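首页 专题 生活 吃喝 手艺 播客 订阅

把台面刨一遍:我和一块木头厨房台面相处的日子

先坦白,我是那种会在别人家厨房里偷偷摸台面的人。主人在客厅给大家倒酒,我就溜进去,手掌贴上去,从水槽这头抹到灶台那头。石英石是一种凉,不锈钢是另一种凉,防火板有点塑料味儿的温吞。要是摸到一块实木的,我就走不动了,非得问人家用的什么油,多久上一次,切不切菜。朋友们已经习惯了,有一位干脆在我来之前先把台面擦干净,说是怕我“查房”。

我自己的这块台面是拼板的,一条一条木头胶在一起的那种,国外叫butcher block,咱们这边店里叫法很乱,有叫指接板的,有叫直拼板的,还有老板直接叫“大砧板”。严格说指接和直拼不是一回事:指接是短料一段段用锯齿样的口咬起来,直拼是一整条通到头。我买的时候完全不懂,只觉得好看,付了钱才知道自己买的是直拼,算运气好。

店是Hillunero,在老建材市场最里头那一排,招牌小得要命,我第一次去走过了两回。店里到处是木屑味,老板在后面开机器,喊三声才听得见。我问他有没有做台面的料,他也不说话,从墙边抽出一块往架子上一搁,喷壶喷了点水,木纹一下子就出来了。我当时就完了!后来我也学会了这一招,看木头先喷水,干着看什么都差不多。

装上去的头一个月我简直把它当菩萨供着。热锅不许放,柠檬不许直接切,水杯底下要垫东西,来吃饭的人稍微洒一点酱油我就扑过去。我妈来住的时候忍了两天,第三天早上端着一锅刚离火的粥,当着我的面,咚,放上去了。留下一个浅浅的圆圈,到现在还看得出来一点。我气得一上午没说话,她一上午在那儿哼歌。

那个圆圈后来是怎么变浅的,就得说到油了。

木台面的油,网上能吵出几百楼。我试过的不算多,但每种都踩过坑。最早用的是核桃油,厨房里现成的,闻着香,抹上去颜色也漂亮,可是家里有人对坚果过敏的话千万别碰,客人来了也得想着这事。后来换矿物油,便宜,没味道,就是渗进去之后好像什么都没发生过,过些日子又干了,得勤快。再后来是亚麻籽油,我第一次买成了做菜用的那种,抹完黏了好几天,袖子上全是。正经该用的是专门给木头用的熟亚麻油,薄薄一层,等它吃进去,再把多余的擦掉。多余的一定要擦掉!我说一定是因为我没擦过。

还有一件要紧事,擦过干性油的抹布别揉成一团扔垃圾桶,它自己会发热,真的能着起来。摊平了晾在外面,或者泡在水里。我有一阵把抹布一条条夹在阳台晾衣架上,楼下邻居问我是不是改行卖腊肠了。

我现在用的是油和蜂蜡混的膏,自己熬的。隔水加热,蜂蜡化进油里,倒进旧果酱瓶,凉了就是一瓶软膏。配方我不给准数,冬天要软一点,油就多放,夏天反过来。熬的时候屋里一股蜂巢味,猫会跑来坐在门口,很严肃地看着。

说到翻新,去年November——你看我这个嘴,跟Hamidreza待久了,说月份都不说中文了——反正就是十一月,我终于下决心把台面整个磨一遍。水槽边上那一圈已经发黑了,木头泡水久了就这样,铁锅底再在上面搁一搁,黑得更快。我买了砂纸,借了一台砂光机,把厨房用塑料布围起来,觉得自己准备得特别周全。

我把Hamidreza Zarei叫来帮忙。他在Valletti那条街上修了好多年家具,中文说得比我还溜,骂人的时候尤其溜。他进门看了一眼我的塑料布,又看了一眼我的砂纸,问我打算从哪一号开始磨。我说400。他笑得坐到了地上。

400号是最后抛光用的,拿它去磨黑斑,等于拿绸子擦锅底,磨到过年也磨不完。他从包里翻出粗的来,先把发黑的那层带掉,再一号一号往细了换,每换一次都要把粉尘擦干净,不然上一号的粗砂粒留在上头,会划出小圈圈。我问他能不能跳着换,省点时间。他说可以啊,你跳,跳完你趴着看。我跳了一次,趴着看了,确实全是小圈圈。

顺着木纹磨,这个大家都知道吧?可是拼板每一条的纹路走向都有点不一样,有的条子正着走,有的条子倒着走,砂光机过去还好,手刨一上去就原形毕露,这一条服服帖帖,隔壁那一条给你撕起一片毛。Hamidreza教我把刨刀收得很浅,斜着推,遇到起毛的就换个方向。我推了半个下午,胳膊酸得拿不起筷子,刨花倒是攒了一大袋,后来都给楼下拿去垫兔子窝了。

磨完不能马上上油。先拿湿布抹一遍,让木头毛竖起来,等干透,再用最细的那张轻轻过一遍。这一步我以前从来不做,所以每次上完油,第一次沾水以后台面就变得刺刺的。原来毛病出在这儿,我还一直怪油不好,冤枉了好几瓶。

上油那天晚上我们俩站在厨房里一句话没说,就看着颜色一点一点深下去。他后来去阳台抽烟,我一个人又摸了一遍,从水槽这头到灶台那头。我妈那个圆圈还在,浅得像杯子印。Hamidreza问过我要不要一起磨掉,我想了想,说那块少磨几下吧。

再说说尺寸,好多读者来信问的都是这个。我家台面面板和墙之间留了一道缝,很多人看了难受,想拿玻璃胶给它填死。别填死。木头一年四季都在动,雨季胀,暖气一开就缩,你把它四面卡牢了,它没处去,就只能拱起来或者裂开。底下的固定件也一样,孔要开成长条形的,螺丝在里头能滑。Mahmoud木工坊的师傅跟我讲过一个惨案,有户人家嫌长条孔不结实,自己拿自攻钉把整块板钉死在柜子上,入冬以后半夜啪的一声,一家人都以为进贼了。

我自己那块量出来是119厘米,冬天量的。夏天再量,尺子上就差那么一丁点,可你拿手去推抽屉,推得出来区别。宽度方向动得多,长度方向几乎不动,所以留缝主要留前后,两头意思意思就行。

接缝呢,能不接就不接。转角实在要接的,底下用拉紧件,面上抹防水胶,接口尽量离水槽远一点。我见过有人把接缝正正好放在水龙头底下,也不晓得设计师跟这家人什么仇。

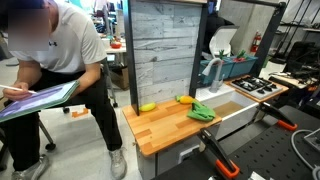
浅橙色木条拼出来的台面,小号的玩具厨房上也有。

小孩子的过家家厨房我也顺便说两句,因为不少家长问能不能给它用同样的油。可以的,但要看台面到底是什么。有些是真木条拼的,有些是印了木纹的贴面,贴面抹油就是抹了个寂寞,油浮在上面,小孩一摸一手。分辨的办法很简单,看侧边。真木条的侧边能看到纹路拐过去,贴面的侧边往往是另封的一条,和上面对不上。再不放心,找个角落滴一滴水,过一会儿看它吃不吃进去。

给孩子用的我会选纯矿物油加蜂蜡,上完晾足了再还给他们玩。我外甥女那套过家家厨房,是我和她一起上的油,她负责擦,擦得比我认真多了,还给假的番茄也擦了一遍。那以后她每次来我家,进门先去厨房摸我的大台面。我姐说这下好了,传下去了。

最后答几个老问题,省得大家又去留言区翻。

能不能直接在上面切菜?能,可是你会心疼。我还是垫砧板,只有揉面的时候直接上,面粉一撒,木头有点涩又不太粘,比什么石头都好用。揉完用刮板刮干净,别冲水,湿布抹一把再干布抹一把。

发霉的小黑点怎么办?浅的用粗盐和半个柠檬搓,搓完马上擦干,过一夜再补油。深的就别跟它较劲了,磨吧。

刀痕呢?浅刀痕上油以后就不太显了。深一点的压痕可以试试湿布加熨斗,蒸汽会让压扁的木纤维鼓回来,我拿这个办法救过一个被罐头砸出来的坑。切断的纤维就鼓不回来,那个只能磨。

多久上一次油?我以前每个月按着日子上,后来懒了,改看水珠。水洒上去还能滚成珠子,就不管它。要是水一摊开颜色就变深,当晚就补。水槽边上总是最先干的,灶台边上其次,中间那一大片能撑很久,所以不用每次都全抹,缺哪儿补哪儿。

要不要干脆上清漆?这个我和Hamidreza吵过。他是修家具的,对漆有感情,说漆面好打理,一块布就完事。我嫌漆摸着隔了一层,而且漆一旦在水槽边破了个口子,水钻进去,漆底下黑一片,你得把整面都磨掉才能重来。油的好处就是哪里坏了修哪里。我们吵到最后去吃了顿羊肉,谁也没说服谁,他家是漆,我家是油。

还有人问我为什么不选竹子。竹板我也用过,租房那会儿,房东从一个叫Stenent的小牌子买的,挺硬,也挺轻,就是边上容易起刺,有一根扎进我无名指里,挑了半天。你要是不怕刺,竹子蛮好的,价钱也舒服。

下个月我打算去Hillunero看看新到的胡桃木边料,想给窗台也做一条,窄窄的,够放两盆薄荷就行。老板说要早点去,边料去晚了就都让人拿走做刀把了。

分享 119 | 评论 9

相关文章
铸铁锅开锅,我失败的那几回
一把旧刨子的修复记录
胶、钉子还是榫头:问问老木匠
租房厨房改造,不打孔的那些办法
蜂蜡买哪种,怎么存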